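Uner hand-demonstration project
Progress report to the Skutberg fund, second reporting period
29/07/2018

Summary

Work on the first task group is finished and the second is under way. We have 2,033 usable demonstrations, all made by a person holding the gripper tool and doing the task at a table. The remote control work is behind the plan. Spending is within the agreed budget and we are not asking for any change to the total.

Collecting by hand

In April we moved most of the collecting from the remote control desk to the hand-held gripper. The plan had an even split between the two. People new to the work picked up the hand tool within one session, while the remote arm took most of them several days, and even then they moved it in short, stiff steps. A demonstration with a lot of stopping and starting is of little use for training, so we were throwing away too many of the remote ones.

The tasks in the first group were picking up a cup, closing a drawer, folding a cloth and putting cutlery in a tray. Cloth folding took the longest. The written instructions for it were changed twice, first to say which corner to start from and then to allow either corner, as left-handed staff found the first version awkward. Demonstrations made under the earlier wording have been kept but are labelled separately.

Each recording now starts and ends with the fingers open and nothing held. This makes it easier to cut the recordings to length, and the cutting script written at Sugden handles most of them without help. It still fails when the person pauses for a long time before the first grasp. Those recordings are cut by hand.

Remote control

The delay between the operator's hand and the arm was the main problem. Sugden replaced the control software in the spring and the movement is smoother, but we have only 200 remote demonstrations that pass our checks. We propose to keep the remote desk for tasks the hand tool cannot do well, mainly those needing a long reach or 2 arms working together, and to leave the rest to the hand tool. We would like the fund's agreement to this before the next period starts.

Training results

The first trained model was tried on the Warkico arm with the cup and drawer tasks. It does the drawer well when the handle is in plain view. It is less steady with the cup, and tends to close the fingers too early if the cup is near the edge of the table. We think the demonstrations have too few examples of objects in that position. The second task group has been written with this in mind, and the start positions are now spread over the whole table top, including the edges.

Equipment

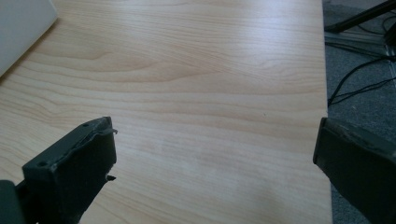 Figure 1. View from the camera on the hand-held gripper, fingers open above the table.

The hand tools are holding up, though the fingers need more attention than we allowed for. Staff now look over both fingers at the start of a session, tighten the screws and note any wear on the sheet kept with the tool. A finger that is badly worn is swapped and the change is written in the log, so that recordings made with old and new fingers can be told apart later. Spare fingers were not in the original budget - we have paid for them from the small parts line.

Next period

Collecting for the second task group will continue at 8 sessions a week. The cup task will be trained again once the edge positions are covered, and tried on the Warkico arm under the same conditions as before. Sugden will work on the long-pause fault in the cutting script. The delayed report on remote control will be sent with the next set of accounts.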